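Household Storage and Reuse in Javbridge
Project report by Ilgın Sönmez and Abbas Akbari

1. Purpose
This project examined how families in Javbridge store everyday goods and what happens to containers once they wear out. The survey was carried out in May and covered 39 households in the Plivar district.

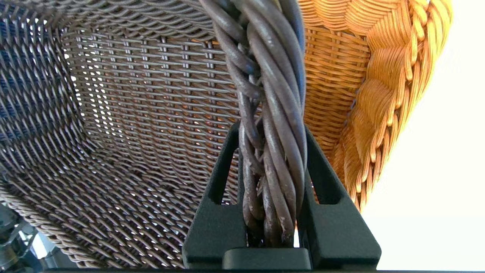
Each household completed a short form on the age, use and repair of its storage items. Six forms were returned incomplete and were left out of the results on repair.

2. Findings
Respondents listed 91 items in total. Most had been bought secondhand or received from relatives. Repair was uncommon – only three households had mended an item in the past year.

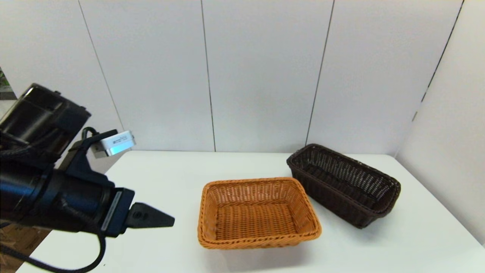
Figure 2. White tabletop, with arm at left.

3. Recommendations
The authors propose that the Dustetti reuse center accept worn containers and offer a repair evening each month. A wider survey should include renters, who were few in this group.
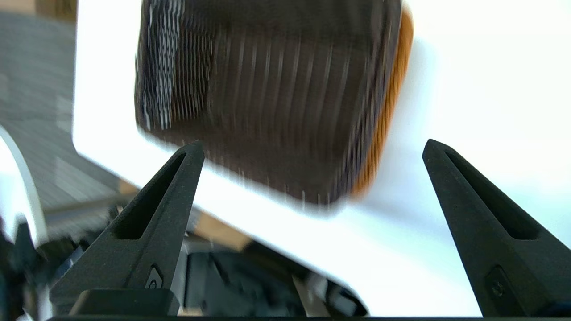
Javbridge, 19 September 2018

The authors thank the households that took part and the department for the printing of the forms.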